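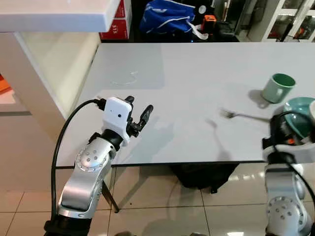
Vuvura Table: hand-guided tableware demos for two arms

Vuvura Table is a set of 573 recorded episodes in which a person drives two robot arms through small jobs with dishes and cutlery. Cups get moved, forks get lined up, bowls get nudged to where somebody would want them for dinner. It's everyday stuff, and we had a great time recording it!

We put this set together because we wanted more table data for our own training runs and couldn't find enough of the kind we like: two arms, one ordinary table, light that changes, and people driving who are good at it but not perfect. If you work on imitation learning and have a similar pair of arms, we hope you can drop this in and get going the same afternoon.

Release date: 15/01/2026

What you get

Each episode is one attempt at one job, start to finish. For every episode there is:

- color video from the head camera, looking down and across the table
- joint positions for both arms
- gripper opening for both hands
- the commands the operator sent, stored apart from the positions the arms reached
- a short sentence saying what the job was
- an outcome label (done, partly done, dropped, stopped)

Commands and measured positions really are two different streams. The arms lag behind the operator a little, and more so when a hand is pushing on something. If you train on measured positions when you meant commands, your policy will feel sluggish and stop short of handles. We made this mistake ourselves in June and spent far too long blaming the network.

How the demos were made

There are two ways of showing the robot a job in this set, and both are marked in the metadata under "mode".

remote: The operator stands off to the side and holds a pair of small leader arms. Whatever the leaders do, the big arms copy. Most of the set is remote. It's the mode we'd suggest you start with, and the one where the video is cleanest, as the operator's own hands stay away from the table.

guided: The operator takes hold of the arm and moves it through the job directly, with the motors set soft. We then replay the recorded path on the robot and film the replay. Only the replay is included. Guided episodes are slower and often smoother around the rim of a bowl, where remote operators tend to hunt for the right angle.

The leader arms run on our control software, Omon. You don't need Omon to use the data. We mention it because the command stream uses Omon's joint order, left arm first, then right arm, base to wrist, gripper last. The reader script will swap that for you if your stack wants something else.

The jobs

Every episode belongs to one of these families. Objects include mugs, bowls, small dishes and metal forks, and the starting layout is different each time.

pick_cutlery
Pick up a fork from the bare tabletop and set it down somewhere else. Sounds easy, is not! A fork lying flat gives the fingers very little to grab, and operators came up with lots of approaches: pinching at the neck, tipping the handle up by pressing on the tines, sliding it to the table edge. We kept all of them. A mix of strategies can confuse a simple policy, so there is a "grasp" field if you want to filter down to one.

move_mug
Lift a mug and put it down at a new spot, upright. Some operators go for the handle and some for the wall of the mug. Both count as done.

move_bowl
Shift a bowl across the table, either by gripping the rim or by pushing. Pushes are labeled as pushes.

set_place
The long one. Fork, mug and bowl all end up in a sensible arrangement for one diner. The two arms share the work here and the operator decides which arm does what. These are our favorite episodes to watch, and the hardest to learn from.

handover
One arm picks something up and passes it to the other. This is where you'll see the most dropped labels.

The room

All recording took place at our Gowda site, in a lived-in space with the usual clutter behind and under the table. We left the background alone. Bags, boxes and whatever else had come in that day stay in view. The floor is shiny tile and picks up reflections. The table is light gray and shows soft shadows from the grippers.

A policy trained only on this room will probably lean on the room. We use random crops and heavy color changes during training and we think you should too. A second, much smaller batch from our Fekuddale site is planned so people can test on a background the model hasn't met. It is not in this release.

Folder layout

vuvura_table/
 README
 index.csv
 episodes/
 one folder per episode, holding head.mp4, arms.npz and info.json
 splits/
 train.txt
 heldout.txt
 tools/
 read_episode.py
 play_episode.py
 check_all.py

index.csv has one row per episode and is the best place to start poking around. Its columns are episode, family, mode, grasp, outcome, operator and notes. The operator column is a letter, kept so that you can hold out a whole person if you want to see how well your model copes with a new driving style.

Getting started

1. Download the archive and unpack it somewhere with plenty of room. The videos take up nearly all of the space.

2. Run check_all.py. It opens every episode and tells you if a file is missing or cut short. Please do this before writing to us about a crash.

3. Run play_episode.py on a move_mug episode. You should see the video with both gripper openings plotted underneath. Watching the plot dip at the same moment as the fingers close is the quickest way to convince yourself that the streams line up on your machine.

4. Pick a family and a mode. For a first run we like move_mug with mode set to remote and outcome set to done.

5. Load episodes with read_episode.py. It hands back plain arrays and has no opinion about your training framework.

Things to know before training

Timing. Video and arm data share one clock, and every video frame has a matching arm sample. Timestamps are in milliseconds, so divide by 1000 if your loader expects seconds. We know. It's left over from an older version of Omon, and changing it would break our own scripts.

Idle arms. In the single-arm jobs, the other arm still sits in view, and sometimes drifts a bit as the operator shifts their weight. If your policy starts waving its spare arm, that's where it learned to. The reader has a freeze_idle option that holds the unused arm at its first position.

Pauses. People stop and think. Pauses longer than 2 seconds are marked in info.json but are still in the data. Cutting them helped us on pick_cutlery and hurt us a little on handover, where waiting for the other hand is part of the job.

Edges of the view. The head camera doesn't cover the whole reach of the arms, so dishes near the side of the table may be only partly in view or drop out completely. Operators could look directly at the table and knew where those dishes were. Your model won't. Episodes in which the target object starts fully outside the view have the word "offview" in the notes column, and we leave them out of the default train split.

Gripper values. Zero is closed and one is open, on both hands. A closed gripper holding a mug wall does not read zero, obviously, and a gripper closed on a fork reads very nearly zero. Don't use the opening alone to decide whether something is being held.

Failures

We kept them! Anything labeled dropped, partly done or stopped is a real attempt that went wrong, and there's a lot to be learned from how people try to recover. A slipped fork followed by a second try is one episode, labeled by how it ended up. If the first grasp missed, "retry" shows up in the notes.

"Stopped" means the operator gave up or pressed the stop button. Cut these if you're doing plain behavior cloning.

What this set is not good for

- judging grip force (there are no force readings)
- anything with liquids, as every mug and bowl was driven around empty
- knives or other sharp things
- learning exact distances, given that the head camera was taken off and put back between recording blocks, and the calibration differs slightly from one block to the next

Please don't run a policy trained on this near people without a stop button within reach. Start slow, with plastic dishes.

Privacy

Operators agreed to be part of the release. There is no audio. If you spot a face or anything readable that you think shouldn't be there, tell us the episode name and we'll pull it from the next version.

Known problems

- In a few guided episodes the replay starts a moment before the video does. The missing piece is only the arms leaving their rest pose.
- The grasp field is blank for set_place. We tried labeling it and couldn't agree on how to handle several grasps in one episode.
- play_episode.py draws the left and right plots in the same color on some older plotting versions.
- Some job sentences say "cup" and some say "mug". They mean the same objects.

Contributing

If you have a pair of arms and a table, we'd love to see your episodes next to ours. Keep the same folder layout, run check_all.py, and send us a small batch first so we can look it over together. New object types are very welcome, spoons especially. Fixes to the labels are just as useful, and you can send those as an edited index.csv with your reasons in the notes column.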